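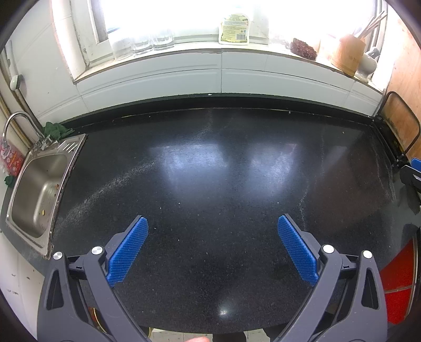 Progress report to the Peltska fund: household chores strand, period to the end of May

Dear all,

Thank you, first of all, for your patience over the spring, and for the kind notes that came back after the last report. It has been a busy stretch and a happy one, and I'm glad to say we have more to show you than I dared hope in the winter.

The work has moved out of the Stistar workshop and into real kitchens, as you encouraged us to do. We are now working in 12 homes, and between them they have given us 3,691 recordings of ordinary jobs done by hand with the grippers: wiping down, clearing the sink, putting chopsticks back in their holder, moving a bottle along a window sill. Of those, 1,944 have been checked and passed to Gunawardena for training (the rest are in the queue, and I do apologise that the queue is longer than we promised).

Can a machine do the chores yet? Some of them, slowly, and on a good day. Our Fosel arm will pick up a plastic bottle and set it upright again nicely, even in a kitchen it hasn't met before. Clear glass is still a trial, especially against a bright window, and so are glossy black worktops, where it will reach quite confidently for a reflection. Crumbs it mostly ignores. A crumpled cloth it can lift, but folding one and hanging it up takes more than 20 minutes, and I'd have had the whole kitchen done by then, and the kettle on!

We have made two changes as a result. The finger pads are now ribbed all over, which helps with wet cutlery, and we have asked our householders not to tidy before we come. The early recordings were all rather spotless, and the arm learned to expect it.

Spending is in line with the plan, apart from travel, which has crept up a little. I would like to move some of the unused workshop money across to cover it, if you are content with that.

Over the summer we'll clear the backlog and begin on drying up, starting with mugs.

With warm thanks, as ever,
Dilani Sheikh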